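Flitach HG-2 Hand-Held Gripper, Compliant Finger Version

Home > Grippers > Hand-held > HG-2

Part group: HG-2C (compliant fingers), HG-2R (rigid fingers, same plates)
Status: in stock
Sold by: Zinden, under license from Flitach

Overview

The HG-2 is a two-finger parallel gripper carried by hand and fitted with a wide-angle camera that looks down the fingers. It is used to record manipulation tasks without an arm. The same fingers and finger plates bolt onto the HG-2 arm mount, so a grasp tried by hand can be repeated on an arm with identical contact geometry.

The C version has a flexible orange finger body behind a dark ridged pad. The body gives way under side load and wraps slightly on round objects. The R version replaces the flexible body with a solid block and is meant for flat parts, trays and anything that has to be set down against a stop.

Each finger plate carries one square fiducial marker on its upper face. Finger opening is computed from the distance between the two markers in the camera view. There is no encoder in the hand-held unit and no cable between the fingers and the grip.

Specifications

Maximum opening: 94 mm
Pad material: molded elastomer, fine ridges
Rated pad life: 2000 closing cycles at full grip
Finger fasteners: hex socket, 7 per plate
Drive: manual trigger, spring return
Opening measurement: two fiducial markers, optical
Camera: not included, see Compatible Cameras

Finger comparison

Both finger types were run at the Wallmont test bench in April by Attila Fülöp. Each type made 200 grasps on household containers: bottles, jars, cups and small cartons. Objects were approached from the front with the gripper held low and the fingers level with the widest part of the body.

The compliant fingers held rounded bottles with less care in centering. When one pad touched first, the finger bent and the second pad still made contact along most of its length. The rigid fingers tended to push the bottle sideways until it met the other pad, and light bottles sometimes tipped. On cartons the result was reversed. The rigid pads stayed parallel to the faces, and the compliant ones let the carton rotate when it was picked up by one end.

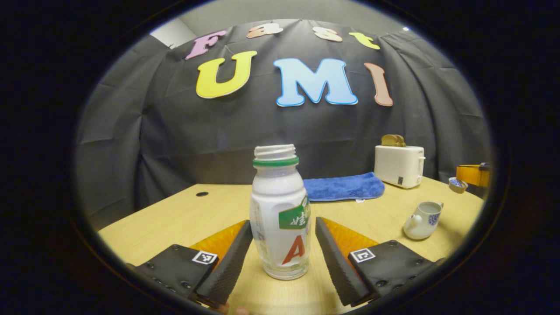

HG-2C, fingers open on either side of an uncapped plastic bottle. One marker on each finger plate.

Bottles with a waist should be approached at the lower body. Gripping at the shoulder puts the pad on a slope, and the finger tip slides up as the trigger closes.

Marker visibility was checked separately. Opening values were lost when a sleeve or a hanging cloth covered a marker, and when a lamp reflected off the plate directly into the lens. Matte marker sheets (HG-2-MK) reduce the second problem and are now packed with all units.

Compatible cameras

Any fisheye camera with a standard action mount can be used. The image circle has to include both markers with the fingers fully open. Cameras with a built-in lens correction mode should be set to uncorrected, as the calibration file expects the raw lens shape. Takács wrist brackets fit both the hand-held grip and the arm mount, but the tilt screw has to be reset after each change.

Calibration

Run the opening calibration after fitting new pads, after moving the camera and after replacing a marker. Open fully, close fully, repeat. The software stores the two end values and rejects the run if either marker is missing at an end point.

Spares

HG-2-PD: ridged pads, pair
HG-2-FB: flexible finger body, single
HG-2-MK: marker sheet, matte
HG-2-PL: finger plate with fasteners
HG-2-SP: trigger return spring

Pads and finger bodies are sold separately. Pads from the older HG-1 do not fit.

Technical questions on finger selection: Huguette Grewal, applications desk.

Page revised 25 June 2024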